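**Petel Blanket, red and white**
Item 2787 -- sold by Banarano

The Petel is a bed blanket with a large red print on a white ground. It's made to lie on top of the bed all day, so the fabric is heavier than the fleece throws we sell for sofas. Most people buy it for a guest bed or a kid's room, and a good number end up using it as the surface where the laundry gets folded.

## The fabric

The blanket is polyester plush, 300 grams per square meter. The pile is long and brushed in one direction. If you run your hand from the foot toward the head it feels smooth, and the other way it drags a little. Lay it with the smooth direction going toward the foot and covers pulled up over it will slide better.

The pattern is printed, with one wide dark red band and areas of white with red shapes scattered on them. The print is large, and two blankets from the same batch won't match exactly at the edges. If you're putting them on twin beds side by side, expect the bands to sit a few inches apart.

The hem is a double-stitched turn with no satin binding. We had satin on the first run and it frayed at the corners, so it was dropped.

## Folding clothes on it

Plush holds clothes in place. A knit laid out on it stays where you put it while you bring the sides in, and on a smooth bedspread it tends to slip. Soft knits also grip the pile slightly, so lift a folded piece from underneath when you move it to the drawer. Dragging it across undoes the fold.

White areas are handy for dark clothes. You can see the outline of the garment, and you can see whether a sleeve or a leg is still tucked under. Pale shirts are easier to judge on the red band.

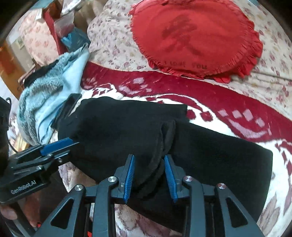 Petel in red and white, with black clothing on it. 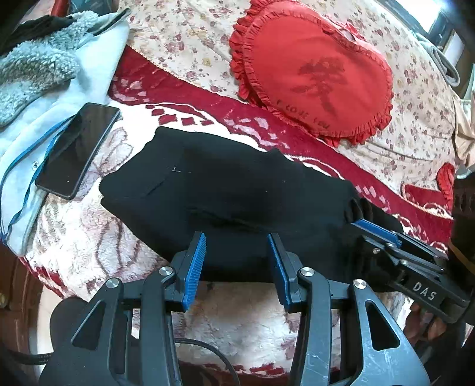 One customer wrote to us in January that the blanket was fine to fold on but that her black sweaters came away with white fluff for the first couple of weeks, and she wished the page had said to wash it before using it that way. She had washed it twice by the time she wrote and said it was much better, though she still keeps a lint roller in the nightstand.

We've added that to the care notes below. New plush sheds, and dark knits show it more than anything else.

## Care

- Wash once before first use, by itself, cold.
- After that, machine wash cold on gentle with similar colors.
- Liquid detergent only. Powder can stay in the pile.
- No bleach and no fabric softener. Softener flattens the plush.
- Tumble dry on low, or hang over a rail. Empty the lint filter halfway through the first drying.
- Do not iron.

The red is colorfast at cold settings. We don't recommend warm water, and we won't replace a blanket where the white has turned pink after a hot wash.

If the pile looks crushed where something heavy has been sitting, shake the blanket out and brush it with a soft clothes brush while it's slightly damp.

## Size and fit

The short side is 70 inches. That covers a twin or a full with some drop on both sides. On a queen it reaches the edges of the mattress and not much farther, and on a king it works only as a layer across the foot.

## Storage

The blanket ships in a Kurer zip bag. Keep the bag if you plan to put the blanket away for the summer. Fold it in thirds lengthwise and then roll it from one end -- it goes in more easily than a flat fold and the creases are softer when it comes out. Make sure it's fully dry first. We don't suggest vacuum bags for this one.

## Questions about ordering

**Other colors.** Red and white is the only one in stock. A blue version was made for the Bettencourt stores and isn't sold here.

**Pillow covers.** None in this print.

**Returns.** Unwashed blankets can be returned in the Kurer bag with the tag on. If there's a fault in the stitching or the print, send a picture of it and we'll exchange the blanket, washed or not.

**Multiple blankets.** Orders for guest houses and dorms are packed flat in cartons without the zip bags. Orders placed before noon on Friday leave the same day. Bag orders can be added separately under Storage.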